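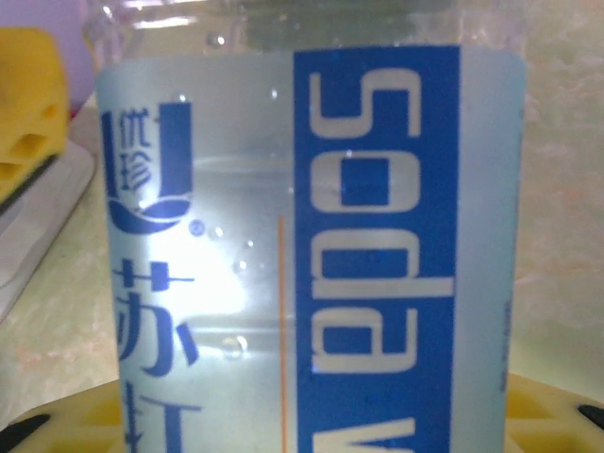

Will the petition reopen the inquest into the death in custody at Gridthorpe? A petition can't do that by itself, whatever the posts going round say, and the people sharing it ought to know as much before they sign.

December, by Vendula Jelínek

A singer with a big following put the Beneš family's petition in front of her fans last month, and by teatime it had 3,674 signatures. The week before, it had 202. I'm glad for the family, who have spent 14 months writing letters and getting very little back. I'm less sure about the rest of it.

Her post named the wrong police station. It said the custody footage had been destroyed, when the family's own solicitor says only that it hasn't been handed over. Those are different complaints and they go to different people. It also told everyone to "demand justice" without saying from whom. A fresh inquest needs an order from the High Court, and before that the Attorney General has to agree to an application. I couldn't find a word about either in the post, or in the eight or nine write-ups that copied it out more or less whole.

Then came the Julwood concert. Tickets went on sale with the dead man's name on the poster and a line saying "proceeds" would go to the campaign. Proceeds after what? I asked the promoter, Gonden, how much of each ticket reaches the family and was told the details were being finalised. I asked again a fortnight later and got the same sentence back, with the same spelling mistake in it.

I don't doubt that the singer means it. Famous people have helped cases like this one before, mostly by sticking around once the cameras had gone home, and paying for lawyers. Perhaps she will too. So far she has posted twice, and the second was chiefly about the tour.

If you want to do something useful, write to your MP and ask when the custody footage will be released to the family's solicitor. Keep it to one page and put your postcode on it, or it may go unread. The public meeting is at 7.30 in the evening in the upstairs room at the library, and the family will be speaking for themselves. Gonden has been invited. I'll report what they say about the money, if they come.

Contact the newsletter desk | © Gridthorpe Justice Newsletter | Back to top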